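August 10, 2023

Fridge corner, day two. Very happy with how this is shaping up! The long white desk is finally where it should be, and the silver refrigerator has its own stretch of wall again. I measured the gap between them twice: 522 mm, so the Besnard cart (570) won't go through and will have to live by the door. Fine by me.

Wiped down the desk with the Peltix stuff Clyde brought over from Astwood. Great on marker, useless on glue. Used a scraper for the glue.

Fridge: shelves out, washed, back in. Threw away 22 unlabeled tubs. If one was yours, sorry, label the next one. Upper door closes properly now that I've leveled the feet, such a satisfying little thunk. Top of the fridge stays clear from now on, please.

Still to do: felt pads under the desk legs, new bulb (ask Lucienne which kind, the old one had 241 printed on it and nothing else), and decide where the dry goods go. I vote for the shelf over the desk. 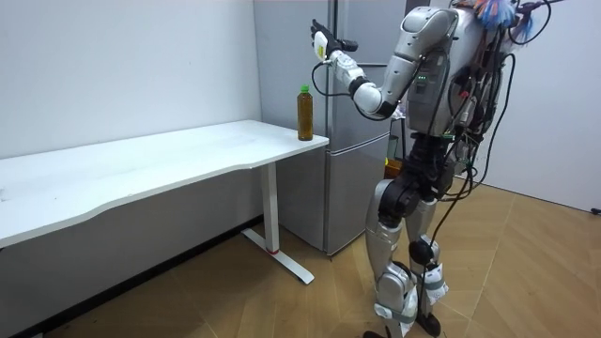
Desk and fridge corner, small yellow and white block held up near the upper door.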